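Clearing a tray without dripping on a wood table – does the order matter?
Household Help > Kitchen & Cleanup
Posted 8/13/21 by Humari

We eat off trays at my place, and at the end of the meal each one goes next to the dish rack on the table, which is plain wood and has the rings to prove it. My sister-in-law swears by a fixed order for clearing a tray. She got it from a Pumico leaflet that came with her sponges, and it has 11 steps. Eleven, for a plate and a couple of bowls. I have tried it for 2 weeks and can't see that it saves me anything. Does the order really matter, or is this a way to sell sponges?

pumice_pete_no
11 replies posted

I'd be suspicious of anything with that many steps. Most of it is padding. I looked at a similar list from Soltex once and four of the steps were "rinse."

The part I'd keep is trash first. Paper soaks up whatever is on the plate, and a wrapper that gets into the sink will find the drain. Chopsticks come off next, before you pick the tray up, as they roll. After that, do it however you like. Stacking small bowls inside bigger ones is fine for carrying, but pull them apart before you wash them or the outside of the inner one stays greasy.

As for the rings, I doubt clearing order has anything to do with them. An open rack straight on wood will drip through, whatever you do with the bowls. Put a mat or a sheet pan under it.

Munasinghe
2,049 replies posted

Mostly agree with the above, though I don't buy "however you like." Bits of food stuck to the side of a bowl should be scraped out before anything goes in the water. Two swipes with the used napkin will do it, so maybe don't throw that out quite so fast.

What I do:

1. Look at what's on the tray before you touch it. Mine at the end of a meal usually has a plate with the napkin and a snack wrapper still on it, bowls, one with a scrap in it, chopsticks off to the side by the rack, and specks all over the plastic.
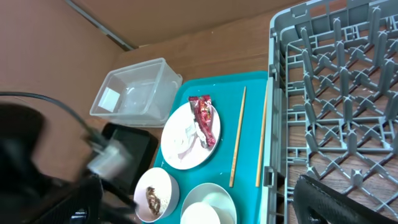

2. Napkin around the inside of the bowls, then napkin and wrapper in the trash.

3. Chopsticks, plate and bowls to the sink. Wash the chopsticks first while the water is clean.

4. Tray last. People skip this one and wipe it dry with a towel – then the towel smells.

I have never read the leaflet and don't plan to.

soggy_bottom_shelf
First reply

just use paper plates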